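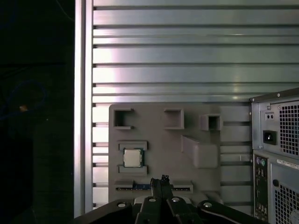

Minutes of the Fixtures and Bench Equipment Meeting, Flullstead site, 3/2/23

**1. Minutes of the previous meeting**

Accepted without amendment.

**2. Grey fixture board**

2.1 The meeting considered the board for the Velia bench. It was agreed that the two ribs holding the processor be kept at their present spacing.

2.2 The long slot along the bottom of the board was discussed. Members asked that its groove be measured against the drawing before any further boards are ordered. Action: Workshop.

2.3 The three open square pockets are to be labelled. Wording was deferred to item 4.

2.4 A request to change the slope on the raised block was not supported.

**3. Supply**

3.1 Alora has quoted $3,200 for 14 boards in matte grey, delivery in October. The quotation was received and noted. Pîrvu has yet to reply.

3.2 Moved and carried that no order be placed until the measurements under 2.2 are tabled.

**4. Labelling**

4.1 Labels will use the part names in the site catalogue. Colour coding was considered and left to the Workshop.

**5. Other business**

5.1 The programme for the second bench was held over.

5.2 Spare processors are to be returned to the parts cabinet at the end of each shift and signed for.

Meeting closed at 4 pm.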